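Havstead shop notebook
27 December 2023

Found the drop fault on Bravo! Really pleased with this one, it has been bugging me since June.

Quick recap for whoever at Kondham reads this next. Bravo picks a wooden block, carries it over and sets it down near a second one. Most cycles are fine. Every so often the fingers let go early, with the arm still well above the table, and the block lands wherever it likes. The log says "grip OK" right up to the drop, so I had always blamed the wood. Dusty faces, slippery grain, that sort of thing.

Today I ran it in sets of 100 and wrote down the cycle number each time it dropped one. First set, 2 drops. Wiped the blocks with a damp rag, let them dry, ran the second set: 2 drops again. So cleaning them did nothing, and I can stop buying rags.

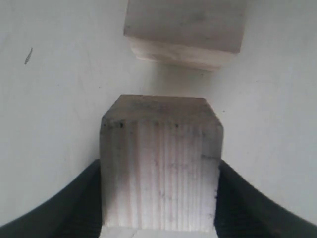
Third set was the good one. It dropped at cycle 283 counting from the start, and this time I had the controller supply on the meter. The voltage sags for a moment just as the wrist turns, the gripper board restarts, and it wakes up with its default command, which is OPEN. The main program never hears about the restart. It keeps showing the last grip status it got, so the log looks perfect!

Wiggled the cable at the wrist by hand with the arm stopped and got the same restart nine times in some twenty tries. The connector is a Latitz push-fit and the latch is worn enough that it backs out a little when the cable twists.

Done so far:
New connector and a proper strain relief on the wrist cable.
Gripper board now wakes up in HOLD. Checked by pulling the plug on purpose, fingers stayed put when power came back.

Not done: the main program still trusts old status. I want a heartbeat from the gripper, and a stop if it goes quiet. Until that's in, please keep hands out from under the arm even when the screen says the grip is good – a block is light, but the metal parts we want to try next are not.

Old connector is in the bag taped inside the cabinet door. Have a look at the latch, it's lovely evidence. Long run tomorrow morning with the new cable, meter left on.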